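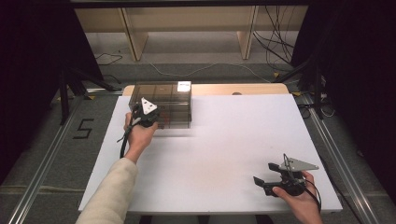 ## Hand grippers, both sides - 21/01/2023

Spent the session with a gripper in each hand and the tinted divider box on the white board. The left one is nice against a flat front face, but its cable keeps tugging at my wrist and I want a clip on the handle before we go on. Wanda Witkowska prefers the older Jerninus handles - I don't, they make my thumb ache.

Fingers next. I like these chunky dark green ones, and the serrated edge low down is the bit I most want to compare with the smooth set. 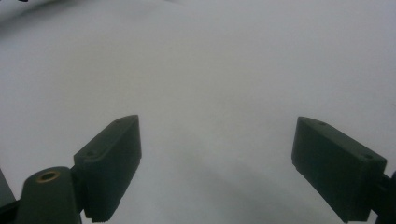 The two holes along the top of each finger should let us try the Prandelitz pads without reprinting anything, which would save me a whole evening! Still to do: 300 g pull test, both sets, left hand first.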